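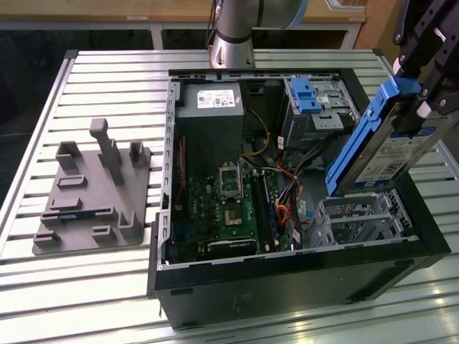
Figure 1. Desktop tower on its side, side panel off, CPU socket empty.

12 shares 3 comments

3.2 Asking prices and time on the market

We took flat listings from two portals, Stalla and Koster, for the old harbour district of Lalivent. Houses left out, too few. After removing doubles we had 141 listings, of which 72 named a sea view somewhere in the text. Price per square metre was worked out from the floor area given by the agent, balconies not counted. Some agents count them anyway. We could not correct for this.

Flats with a view in the text were asked at a higher price, as expected, but they also stayed up longer. Median gap was 6 weeks. Part of this may be season: most view flats were put up in February, when few buyers travel. Floor level matters too, see Table 2. Ground floor flats with "partial view" behaved just like flats with none, and we grouped them togther for the rest of the section.

Service charges were the weak point. Koster shows them, Stalla mostly does not. Where missing we used the building's figure from Finine, the managing agent, rounded to the nearest 1,000 a year. Crude but usable. Leaving these flats out altogether changes the size of the gap a little, not its direction. Reduced prices were counted at the first asking price, not the last one, wich is the usual choice for this kind of data.

1 comment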